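Software Tips for Teaching a Home Arm to Sort Small Round Things

Buttons, bottle caps, checkers, game pieces: small discs are my favorite practice job for a tabletop arm, and most of the trouble is in the vision software! A few settings that work for me:

Record the hand mixing first. My segmenter (Harik, stock model) kept gluing fingers to pieces until I gave it 410 frames with hands right in the pile.

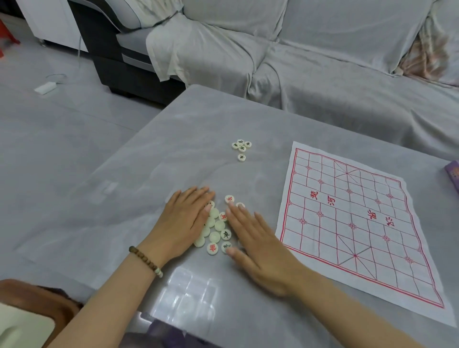
Chinese chess pieces under both hands, some face up and some blank side up, with the board still bare.

Make "face down" its own label. Once blanks had a class, the planner could send them to a flip step and stop guessing at characters.

Read characters at every angle. I rotate each training crop in steps of 90 degrees, then add small random tilts (so easy, and such a big help).

Mask the glare. A shiny tablecloth gives you bright patches that pass for discs. Drop anything without a clean round edge.

Plan from the outside in. Pick loose pieces first, take a new picture after each grab, and leave the middle of the heap for last. Joni Pesonen's replanning script does this nicely in one short loop.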